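Talk notes: Teaching an arm to do laundry, slowly
Length: 20 minutes, then questions if the projector survives

Open with the number. It took 14 evenings at the shared workshop to get a garment out of a washing machine. My grandmother could do it while holding a phone and a toddler. Pause for sympathy.

Introduce Takside. It's the name of the project and also the name of the folder I wish I'd never opened. Thank Florence Bergeron, who wrote the grasp code and has asked me to stop calling it "the grabby bit."

Why a front loader? The opening is round, the arm is straight, and the drum is a dark hole lined with shiny metal. Depth sensing loves none of these.
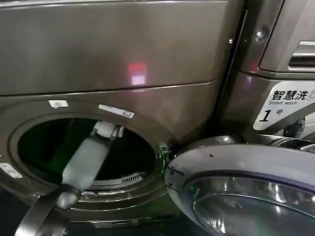 So we gave up on seeing everything from one place. The head camera finds the opening and gets us roughly inside. After that it's the wrist camera's problem.

Slow down on this part, people always ask. The rim is polished, so it throws a bright streak, and for most of March the planner thought the streak was a sock.

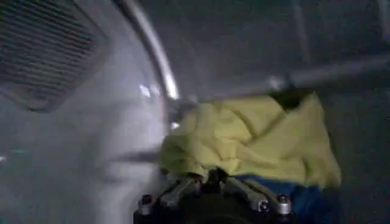 6 min read

Cloth has no handle. Pinch a fold, lift, hope. We dropped the clever fold detector - 400 lines, mine, no hard feelings - and now go for the highest lump. Florence's idea. It beats mine on every run, and she keeps a chart.

Mention the second problem: grab one thing and its neighbor comes too. Ask for a show of hands on who has pulled a whole load onto the floor by one sleeve.

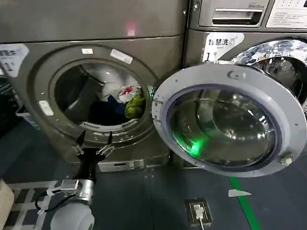 Jaws open below the rim, four garments in the drum.

Wrap up with what's next: door closing, then maybe a basket. Skip the folding question if Brusa's people are in the front row. Repo link on last slide. CHECK THE LINK.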